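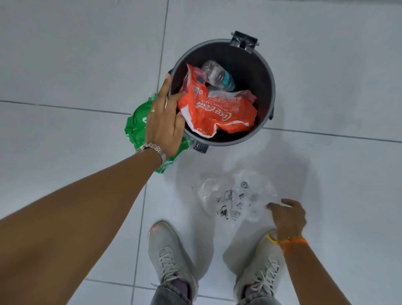

I've got a bin question, and I'll say up front that I've been putting up with it for months. We moved into a small unit in August and the kitchen came with a round dark grey plastic bin, which suits me fine because it tucks in beside the fridge. Trouble is the rubbish we put in it. It's all soft plastic and drink bottles, hardly any of it heavy, and it takes up a ridiculous amount of room. One crumpled red Coca-Cola bag and a crushed water bottle and I've already got my hand in there shoving it down, and there's still a green bag on the tiles that needs to go in as well. I push, it goes down, I walk away and ten minutes later it's puffed back up over the rim like bread dough.

So what do people do? I don't have room for a bigger bin (the gap beside the fridge is 30 cm and the fridge isn't moving). My partner reckons we should just empty it every day but that's a lot of half-full liners and I'm too stingy for that. I've looked at the Havel pedal bin, which is taller but the same width, and my sister swears by the Niskanen one with two buckets inside. Would either of those help, or would I just be squashing the same stuff into a nicer bin?

Oh, and second part, is there any trick to keeping the liner from sliding down when you press on things? Mine lasts about a day before it's slumped to the bottom, so lately I've given up and gone without one, then I have to wash the bin. Not my favourite job.

Thanks heaps!
tilly_in_the_unit
Posted 17 November 2018

Þórarinn Vigfúsdóttir

Hi Tilly, I lived in a place with a kitchen the size of a cupboard for five years so I feel your pain!

I wouldn't buy the taller bin yet. Try sorting out the air first. Bottles: take the cap off, squash the bottle flat from the bottom end up (or stand on it, I do), then put the cap straight back on while it's still flat. If you leave the cap off it sucks the air back in and you've gained nothing. If your depot wants them uncrushed for the deposit, though, don't squash them at all. Check that one, mine wouldn't take flattened ones because the machine couldn't read the label. Those bottles I just kept in a bag on a hook behind the door and took down when it was full.

Soft bags and wrappers: pick one bag to be the mother bag and stuff all the others inside it. Chip packets, bread bags, the wrap off the toilet rolls, the lot. Press it against your chest to get the air out, twist the neck and tie it. You end up with a hard little ball and it stays a ball. Pressing down loose stuff in the bin never works for long, plastic film is springy and it wants to come back up. I used to fill my bin every second day and once I started doing the mother bag it went to nine days, and that was with two of us eating far too many chips.

Also have a look at whether your supermarket has one of those soft plastics drop-off bins at the front. Ours did and after that the kitchen bin was mostly food scraps and tissues.

For the liner, poke a small hole in the side of the bin itself, up high, just under the rim. The reason it slumps and bunches is that there's air trapped between the liner and the bin. Then fold a good wide cuff over the top, gather up the slack at one side and knot it so it grips. You can get Cevar bin bands too, which are big rubber bands really, and they work all right on a round bin. They go a bit perished after a while.

Wash the bin outside with the hose if you've got an outside. I did mine in the shower, not glamorous.

dondent_dave

just get a bigger bin

marg.k

I had the Niskanen with the two buckets and I gave it to my son. It's well made but each bucket is tiny, so for bulky light stuff like yours you'd be worse off than with the round one. Good if you've got compost and rubbish, I suppose.

Can't comment on the Havel. I did see it in the shop for 267 dollars and kept walking. My bin was from the hardware store and it's outlived two kettles.

One thing I'd add to the above, be a bit careful pushing down with your bare hand. I got a nasty cut doing that, there was a tin lid sitting under the bread bags and I'd forgotten all about it. I keep an old saucepan lid on top of the fridge now and push with that. It fits nearly the whole way across, so everything goes down together and my hand stays clean.

Rinse the bottles too, or you'll have ants by Christmas.

tilly_in_the_unit

Thanks all! Have started a mother bag and it's already the size of a grapefruit. Marg, going through the cupboard for a spare lid tonight. Will ring the depot about the bottles before I stand on any more of them.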